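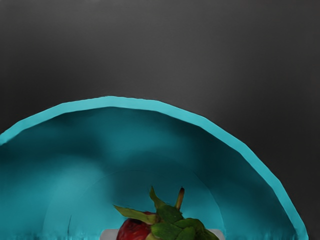 Stiltomau Mixing Bowl, 2 litre

Back in stock (finally!)

I've sold kitchen things from the same little shop for long enough to know that most people don't get excited about a mixing bowl. Then they borrow somebody else's good one for a weekend, and they come in asking for it by name. The Stiltomau is the one they ask for. It went out of stock before the summer and I've had a list of people by the till ever since, so if you're on it, you'll have had an email from me already and you can skip straight to the basket.

It holds 2 litres, filled to the top, which in real life means a two-egg sponge, a batch of scones or enough pancake batter for four people who've had a late night. It won't take a full-size Christmas cake. I tried it last October and ended up with flour down my cardigan and half the fruit on the floor, so for that I'd send you to the Tannous 4 litre, which is heavier and a bit ugly but swallows anything you throw at it.

What I like about it

The weight, mostly. You can hold it against your hip with one arm and beat with the other, the way my gran did, and your wrist doesn't start complaining halfway through the butter and sugar. But it's heavy enough to stay where you put it when you're whisking egg whites with an electric whisk (mine's an old Vosura that sounds like a moped, and the bowl still behaves). The sides go up steeply before they open out, so you get less splatter than you'd think from a bowl this size.

I've had mine for two years and it's used most days. Bread dough, salad, soaking chickpeas, once a very sad attempt at papier mâché with my niece. It's been through the dishwasher more times than I'd like to admit and I can't say I've babied it.

What I'm less keen on

There's no pouring lip. If you make a lot of batter you'll want a ladle or a steady hand, and I've dribbled plenty down the outside. There's also no lid. People ask me for one every week and I've passed it on to the makers more than once, but for now I use a dinner plate, or one of those stretchy covers if the bowl's going in the fridge overnight.

It isn't an oven dish either, so please don't bake in it. Microwave is fine for melting butter or chocolate in short bursts. Don't pour boiling water into it straight from the fridge, just let it come up to room temperature first.

The details

Capacity: 2 litres
Dishwasher: yes, top or bottom rack
Microwave: yes, short bursts
Oven, grill, hob: no
Stacks with: other Stiltomau bowls, and the small Trovivex ones if you're not fussy about a bit of a wobble

What customers have told me

"Bought one for me, went back for one for my mum. She's now using hers as a fruit bowl and won't be told." Felista Muriithi

"Good bowl. I'd pay extra for a spout. Delivery was quick and it was packed really well." Georges Kanaan

"I make noodles at home and need room to get both hands in. This is just big enough for two portions. For four I do it in two goes." Aoi Sakamoto

Hanna Chornovol wrote to ask if it's all right for proving dough in a warm airing cupboard. Yes, perfectly all right, I do it myself. Rub a little oil round the inside first and the dough slides out nicely.

Delivery and returns

I pack everything myself at the back of the shop, and orders in before 2 in the afternoon normally go out the same day. Postage is worked out at the checkout. If your bowl turns up chipped or cracked, send me a photo and I'll post another, no need to send the broken one back. If you just don't get on with it, return it unused in its box and I'll refund you once it's here (you'd pay the postage for that one, I'm afraid).

Gift wrapping is available, in brown paper with string. Put a note in the comments box when you order and tell me what you'd like written on the tag.

Any questions, drop me a line through the contact page. I do read them all, usually in the evening with a cup of tea.

Sobia Siddiqui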